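Rules first, robot second: what I learned writing a test protocol
Student project report, Triltcombe robotics lab

So my project was supposed to be about getting a simulated arm to open and close drawers, and it ended up being mostly about paperwork. I'm fine with that! When I started, the lab had 933 saved runs in a folder called Sarkar and hardly any of them could be compared. People had moved the cabinet, changed the lighting, swapped the blocks, and not written any of it down.

I wrote a checklist with 9 rules (we call it the Podness sheet, long story). The ones that mattered most:

Write down the start state of every drawer before the run, even the ones the arm isn't supposed to touch.
Decide what counts as "open" and "closed" before you look at any results. I picked 15 millimeters of travel for open and argued about it for a week.
Loose objects on the table go in the log too.
Failed runs stay in the folder. No deleting the ugly ones.
Keep the shadows on – turning them off makes everything look easier for the camera than it would be in a real kitchen.

I tried the sheet on 28 new runs using our Tronik controller. Filling it in was annoying for the first few, then I got quick at it. My classmate repeated the set from my notes alone and only had to ask me one thing, where the light switch on the wall came from (it's part of the room model, and yes, it's in the sheet now).

If I did this again I'd start with the start-state rule, because a drawer that's already partway out changes what the whole run is even testing. 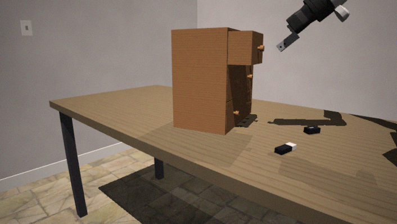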